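The coach leaves when it leaves
18/03/2026

Elżbieta Brzozowska has been selling seats on coaches to sporting events for long enough to be tired of the word "hassle-free." It is printed on her own flyers. She says she asked for it to be taken off and lost the argument.

Her firm, Alberg, runs hired coaches from a handful of pickup points to race meetings, stadium concerts and the marathon at Mirnska, where she is in charge of getting runners to the start line and their families to somewhere they can see it. I went to talk to her because the Mirnska organizers have told entrants, for the first time, to leave their cars at home. The parking fields are gone, sold for housing. In their place are coaches, and a web page that makes the coaches sound like a gift.

I am not against coaches. I have ridden a lot of them, and I have missed the start of two events while sitting on one. So I asked her first what "door to door" means.

"It means our door," she said. "A car park behind a supermarket, usually. You still have to get to the supermarket."

The Mirnska plan is for 3,000 people to be moved before the gun, on a loop that uses one road in and the same road out. Each vehicle seats 57. Anyone can do the division, and Brzozowska had done it before I arrived. There are not that many coaches for hire in the area on a race morning, so each one has to go around again, and the second trip has to share the road with everyone who ignored the advice and drove. She gives each loop 30 minutes. I asked if she had ever seen it done in that.

"Empty, in January, yes."

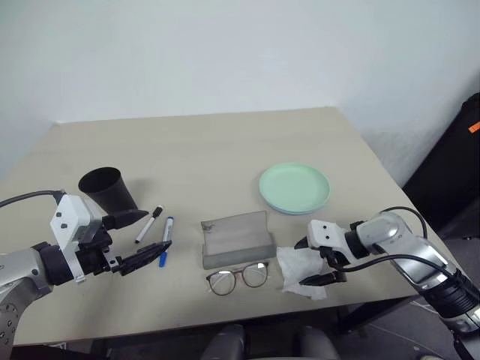

Periklis Andreadis thinks this is being hard on the scheme. He wrote to me after I put a short note about it on this site, and his point was that the old parking fields were worse: in the last wet year it took him longer to get off the grass than it had taken him to run the course, and at least on a coach he can take his shoes off. He also said that people who complain about a late coach forget how late they used to be in their own cars, when there was nobody else to blame.

I read that to Brzozowska and she laughed, then agreed with about half of it. "The fields were terrible. But he knew where his car was. If I have a driver who is out of hours, or a coach with a warning light, he's standing there with a foil blanket on and he can't do anything about it. That's the part the web page leaves out."

Drivers' hours came up several times. A driver who starts before dawn for the outbound run can't legally be kept sitting around until the slowest finisher has had a cup of tea, so either there is a second driver or there is a last coach, and the last coach is the cheaper choice. Last year's contractor, Clisell, went with the last coach. It left on schedule. There were people still on the course.

"On paper that was a perfect day," Brzozowska said. "Every departure on time. I've seen the sheet."

I asked whether Alberg would do it differently. She said they have priced a second driver for four of the coaches and the organizers are looking at it, a phrase she delivered with no expression at all. If they say no, there will be a last coach again, with the time printed on the ticket in larger type. I said that sounded like the same service with a better excuse. She said it was the same service with a warning, and some people would rather have the warning.

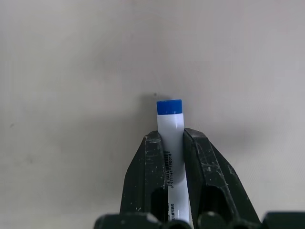 Then there is the ticket itself. The organizers wanted an app. Brzozowska wanted a wristband, because phones go flat and runners hand theirs to a relative who is on a different coach. They have ended up with both, and when I asked which one the driver is supposed to believe, she said the wristband. The app people, she suspects, have been told the app. What she is after is a line that boards one person at a time and keeps moving, with each passenger held just long enough to be checked, the way the two dark fingers in the picture have hold of that one white tube. Two systems at one door will do the holding nicely. I have doubts about the moving.

The scheme is not cheap, either. The fare is on top of the entry fee, and children pay full price if they take a seat. At Crăciun, the winter ten-mile race a bit further up the valley, coach travel is folded into the entry and you pay for it whether you ride or not. Runners there grumble, but the coaches are full and the road is quiet. I wondered why Mirnska hadn't copied it.

"Because then the entry fee looks bigger," Brzozowska said. "People compare entry fees. They don't compare the whole day."

She will be at the supermarket end on race morning, with a clipboard and a list of drivers' phone numbers. I asked if she would advise a friend to book. She would, she said, but on the first departure, and with a sweater they didn't mind losing.

I have booked the first departure.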